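July, late, kettle on

12 comments · 20 shares

I should be asleep, but I want to get today down while it's still buzzing in me, because the new policy did the cup task and I have been grinning since lunch.

Back up a bit. For weeks we've been stuck on the same thing. You show the model a lot of good demonstrations, it learns them nicely, and then the moment it drifts a finger's width off the path it has no idea where it is. It has only ever seen things going well! Raimo calls it the tightrope problem and he's been saying so since spring, mostly to my monitor while I'm trying to eat. His idea was to collect the mistakes too. Start a demonstration badly on purpose, with the grippers too high or coming in at a silly angle, then recover, and keep only the recovery for training. I thought it would make the data muddy. I said so in the group meeting, quite loudly, and Impi wrote it down in the notes with my name next to it (thank you, Impi).

So we ran it properly. 2000 demonstrations in each set, same objects, same board, same training length, same everything except that in the second set a share of the episodes start from somewhere awful. We called the sets Benden and Laaksonen after the two rooms upstairs, so that whoever was scoring the runs wouldn't know which was which. Leena did the scoring. She is merciless. If the object touches the rim of the cup on the way in, she marks it as a touch, and no amount of sighing from the rest of us changes her pen.

Results, before I get carried away with the how: 20 trials per policy this morning, and the clean-demonstration one finished 12. The recovery one finished all but 2. All but 2!! I made Leena read me the sheet again. Then I made Onni read it to me in case Leena was being kind, which was a stupid thought, Leena has never been kind to a score sheet in her life.

It's one task and one morning, I know. I've written that on the whiteboard so I keep seeing it. But watching it was something else. In one of the runs the right arm came in low and nudged the cup, and the old policy would have carried on closing on empty air as if the cup were still where it used to be. This one stopped, lifted, came round again and got it. I made a noise. Santeri came in from the corridor to see if someone was hurt.

The two failures were both the same failure, by the way, and that makes me almost as happy as the successes. Both times it let go of the piece a moment early. Nothing to do with recovering, everything to do with how we label the release, and that's a thing I know how to fix. I went through the old set afterward and found the same early release all over it, hidden under the bigger problems. So the labels get redone for both sets, otherwise the comparison won't be fair. Onni groaned at this, then opened the labeling tool without being asked.

Afternoon was collecting more. I love the hand-held grippers so much more than the old way of steering the arms from a desk. You stand there and do the thing with your own hands, and your own wrists know what they're doing, and the tracking takes care of the rest. My demonstrations have gotten faster too, though I'm still nowhere near Impi, who moves as if she's laying out cutlery for guests. We had a long argument about whether her data is too smooth. Raimo thinks the model should see clumsy people. I volunteered, obviously, and there was a bit too much agreement in the room. 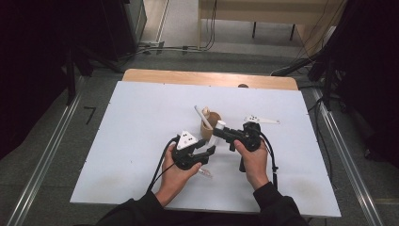

Small white cylinder in the right gripper, paper cup close by.

I put that one in because it's exactly the part of the task I want to think about. The last little stretch by the cup is where nearly every touch on Leena's sheet comes from. The reach is easy. The grasp is mostly easy now. Then you get near the cup and everything is about angle, and one gripper is always in danger of being in the other one's way. I notice I slow down there myself. I'd like to check whether the model slows down there as well, or whether it has averaged me and Impi into some speed that neither of us would use.

Things for tomorrow, while I remember. Redo the release labels, both sets. Ask Santeri whether the Wirareck machine is free overnight, or whether the Clakell people have booked it again. Try a smaller share of recovery episodes, because if we can get the same result with half as many bad starts then collecting them gets much less tiring, and my shoulders would be grateful. And swap the cup! We've used the same sort the whole time and I'd hate to find out we've taught it one very particular cup.

Raimo hasn't said I told you so. He did bring me a bun at four o'clock and stand there while I ate it, looking extremely pleased. Fine. He was right, the muddy data is the good data, and I've asked Impi to put that in the notes as well, with my name next to it.

Tea's gone cold. Bed.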